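Speaker notes: Do evening language courses work?
Staff day, Fostitz adult college

1. Opening
Say hello, keep it short. The brochure promises 2,000 words in 20 weeks. Ask the room who believes it. Wait.

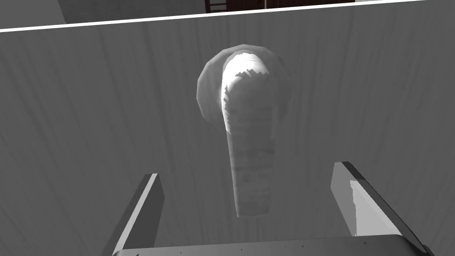

Word counts are the weakest thing we sell. Gülizar tested her own group in June and most could recognise a word on a list but froze when asked to use it. Point at the slide: grey, streaks running mostly top to bottom, a bit like a door. Ask for one sentence about it in the language they teach. Colleagues will struggle for "streak" and "grain", and they're teachers. So what does 2,000 words mean for a beginner?

2. The Veltar app
Benedetta likes it, I don't. Learners tap, get a green tick and go home pleased. The 400 exercises are nearly all matching. I've asked Veltar twice how they measure speaking and had a leaflet back. Don't get drawn into the price.
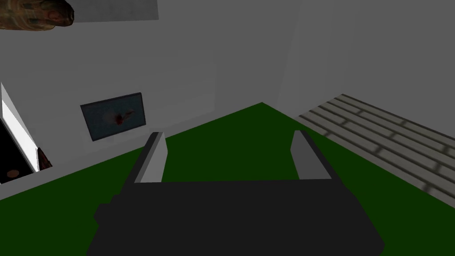

3. What I'd try instead
Fewer topics, more talk in pairs. Same story told three times to three partners. Roswitha will say it's noisy. It is.
Hand out the sheet, then questions. Skip the Dustach survey if we're past the half hour.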